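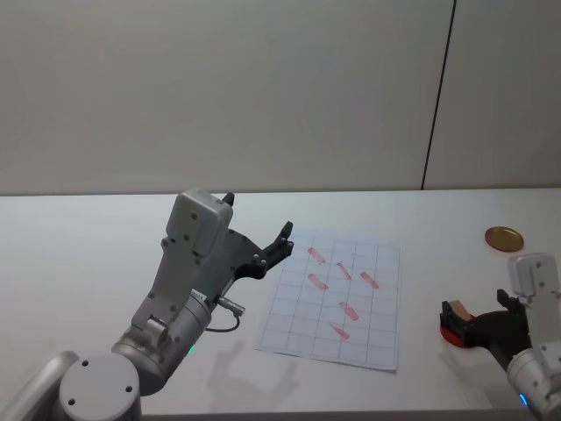

Speaker notes: Squared paper and the teaching of neat work

Session two, upper hall, Turness Adult Learning Centre
Speaker: Sneha Prajapati, Numeracy Lead
Time allowed: 25 minutes, followed by questions

Opening

Good morning, and thank you to Kamlesh Mittal for the introduction. Thank the Centre for the use of the hall. Remind delegates that the handout is on their chairs and that spare copies are with Manju Bansal at the registration desk.

State the subject plainly. This talk concerns the sheet of squared paper and its place in the numeracy classroom for adults returning to study. It draws on two years of teaching at Turness and at our partner centre in Grorach, where 548 learners have now completed the foundation course.

Pause here. Ask for a show of hands: who still keeps squared paper in the classroom? Do not comment on the result. Move on.

1. Why large squares

Most of our learners last used squared paper at school, and many remember it as small, crowded and easily spoiled. The squares in an ordinary exercise book leave little room for an adult hand or for a learner whose eyesight has changed. At Turness we moved to sheets with large squares and pale blue lines, only a handful of squares to each row. The line has to be strong enough to guide the pencil and faint enough to disappear behind the figures once they are written.

Cayetano Salcedo raised the matter of cost at the planning meeting in June. A sheet with fewer squares holds less work, and the centres do use more paper as a result. Our answer at the time was that learners were abandoning far fewer sheets halfway down. I would give the same answer today.

2. The table

Delegates often ask about rooms, and I would like to spend a few minutes on this. We ask tutors to begin with a clear table and a single sheet placed squarely in front of the learner. Bags go under the chair. Coursebooks stay closed until the second exercise.

A plain white table suits this work well and is easy to wipe down. It does have one drawback, in that white paper on a white table can be hard to find for a learner with low vision. In those cases we lay a sheet of dark card beneath the grid. The card should be larger than the paper on every side.

Consider the light as well. Even light is preferable to a bright lamp at the shoulder, where the learner's own hand throws a shadow across the squares. Tutors at Grorach now seat left-handed learners on the opposite side of the room from the windows they had used before, and have reported fewer complaints.

3. The first exercise

Hand out the sheets. Learners write one figure in each square, working across the top row and then down the first column. There is no arithmetic at this stage. The purpose is to settle the hand and to show that a square belongs to one figure only.

The second exercise is column addition, using 47 and 25. Units are placed in the right-hand column, tens in the next. Allow the carried figure its own square in the row above – this is the point at which most errors disappear.

(If time is short, leave out the subtraction example and go directly to section 4.)

The subtraction example is 25 take away 9. Draw it on the flip chart in full. Do not talk while drawing.

4. Beyond arithmetic

Squared paper has other uses in the same course. Learners have drawn floor plans of a kitchen, weekly budgets and simple bar charts. Ravindra Agarwal, who teaches the evening group, asks each learner to plan a small garden bed with one square standing for one foot. Scale is then understood before the word is introduced.

The budget sheet is included as page three of the handout. Please note the misprint in the second heading, which should read "weekly" and not "monthly".

5. Requests to delegates

Centres wishing to use the Turness sheets may copy the master freely for teaching purposes. Please check the copier setting before a long run, as the pale blue lines can be lost on the lightest setting.

We would also welcome samples of learners' work, with names removed, for the display at Grorach. These should be handed to Manju Bansal by the afternoon break.

Invite questions. The hall is needed again at 11.30, so take the last question at 11.20.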